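Noodle soup for a crowd, finally written down

I have been promising this one since April, and three of you have now emailed to ask where it is, so fine, you win! This is the broth I make when the whole street comes over, and I love it more than is reasonable.

It started with a paperback I found at a yard sale in Catdale, a community cookbook with no cover and somebody's grocery list still tucked in the back. The broth recipe fed 200. I divided and divided until it fit my biggest pot, and I've been fiddling with it ever since.

Start with the bones (chicken backs and a couple of feet if your butcher has them, mine keeps a bag in the freezer for me). Cover with cold water, bring it up slowly and skim like your life depends on it. Then in go two onions you've burned black on the cut side, a fat knob of ginger, also burned, and a small handful of dried mushrooms. That's the whole list! No star anise. I tried it with star anise for a year and everything tasted like candy.

Now leave it alone for 6 hours. It should barely tremble. My old stove ran too hot for this and I used to prop the pot half off the burner, which worked beautifully and scared my sister to death.

The noodles I make a separate fuss over. Cook them in their own pot, rinse them hard under the cold tap, and give them ten seconds back in boiling water right before serving. If you cook them in the broth they drink it all, and then you have a very sad pot and a line of hungry people holding bowls.

Toppings are up to you. I put out scallions, soft eggs, quick pickled radish and the Gristach chili paste I keep going on about, and people build their own. Last time Saeed Kiani went back for a fourth bowl and I was so happy I nearly cried into the radishes.

Sticks on a cross-stitch pattern:

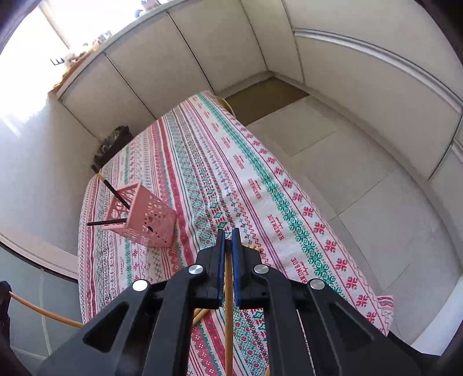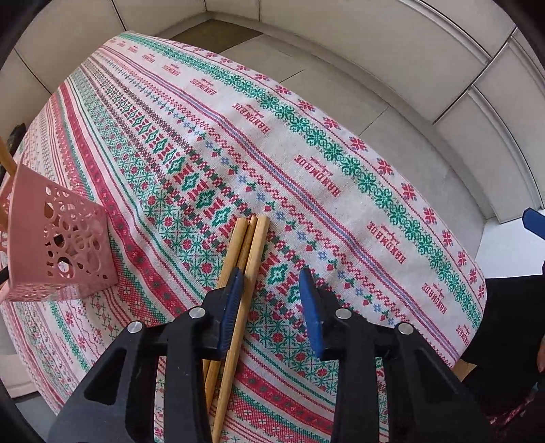
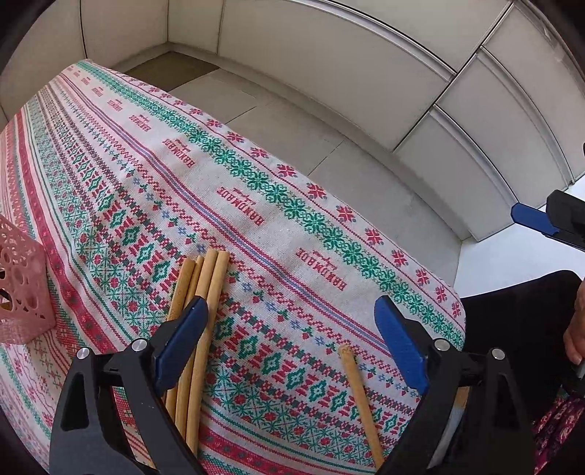
Hélder Sequeira wrote in to ask whether the broth freezes, and to say that he'd skip the mushrooms and use a strip of kelp, pulled out before the water boils. It freezes like a dream, Hélder, just leave the salt out until you reheat it. The kelp I'm trying this weekend.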